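Home Notebook Projects Parts list Contact

This site uses cookies to remember your settings. Accept Decline

Workshop notebook, February, after lunch

Picking up where I left off with the packing table. The Cuvia order wants its samples sent in bottles standing up, and I've been going back and forth on which tray to use. The shallow dark one won, mostly on looks at first (it's gray inside and black outside, very smart!), but it's also low enough that I can get at a bottle by the neck without scraping my knuckles. The taller Midar carton is back on the shelf and it can stay there.

I gave the table a wipe first thing this morning, then spent way too long deciding which side the tray should live on. Right side. I'm right-handed, the label roll hangs on that side, and everything else can shuffle over. Chung bench next door has it the other way round and I bump into it every single time I borrow that spot.

Bottles next. We're using plain clear soda bottles for the fitting tests, and they're fine, but the ridges at the bottom make them a bit fussy about where they'll stand – I like them closer to the left of the tray than the middle. The flat sheets of printed matter get a separate pass, because I keep mixing them up with the ones for Voltilov.

Table and tray, then a bottle close up:

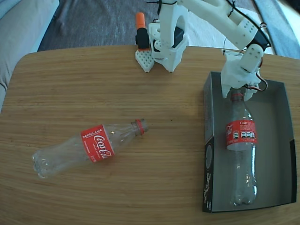
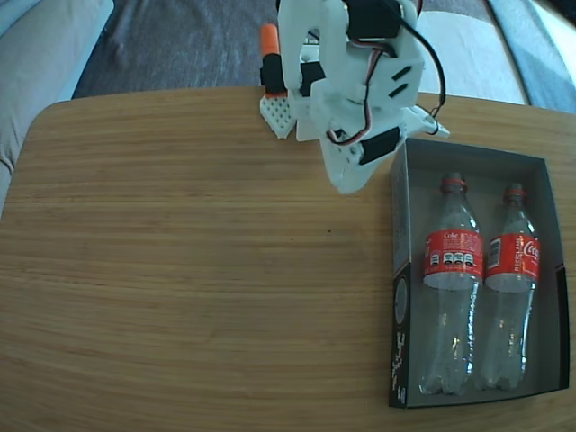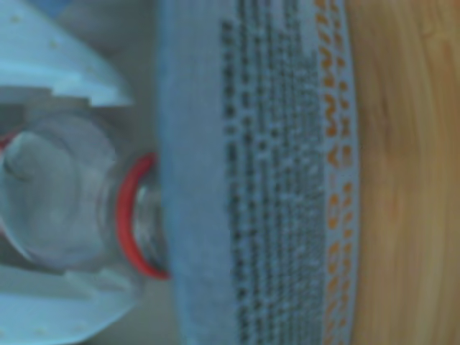 So, the padding question. I cut 2 strips of corrugated card at 36 mm and slotted them into each other as a cross, and I'm pretty pleased with how stiff that came out. Trouble is the slots want to be a hair wider. I used the old knife with the chipped tip and you can tell – the edges are fuzzy and one corner tore. New blade before I cut any more, please, and that's a note to me as much as anyone.

The Voltilov lot is a separate headache. Their sheet asks for 77 mm clear above the base and then gives a different height on the back page, so I've gone with the front page and written to ask. If an answer comes in while I'm out, pencil it on the sheet pinned by the door and leave my number readable underneath.

Tape: the paper stuff holds well on the black card but lifts the surface if you change your mind, so do a dry fit before you commit. I've started folding over the end of every strip, and it saves so much picking with fingernails!

Still to do: blade, wider slots, another cross from the thicker card. The offcuts are in the drawer under the bench, please don't toss them yet.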